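About Clorkamitz

Clorkamitz is a small company for the kitchen work that comes after the meal. We started in Brullthorpe with one rented room and 15 customers, mostly cafés and a few families. Today we look after 210 kitchens, and we still answer the telephone ourselves.

Our work is simple to explain. We clear the counters, we pack what must go out, and we put each thing back in its place. Siobhán Dolan, who founded the company, worked many years in hotel kitchens before. She wrote the first version of our counter guide at her own table, and all of us still learn from it – also the people in the office.
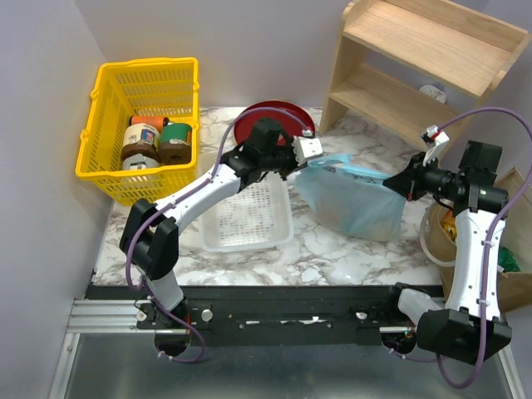
A light blue bag, open on the marble-pattern counter, with a tray and a red plate close by.

The guide has a long chapter about bags. A bag should stand open before you begin to fill it, and it should never be filled up to the handles. Trays are emptied first and plates are wiped before they go to the sink. It sounds like little things, but our customers notice them.

In June we moved to a bigger place on the Leite side of town, where we also give a short course called Idix. It takes one morning, starts at 9:30, and coffee is included. You are welcome to visit us – please call before, so that somebody is there to open the door.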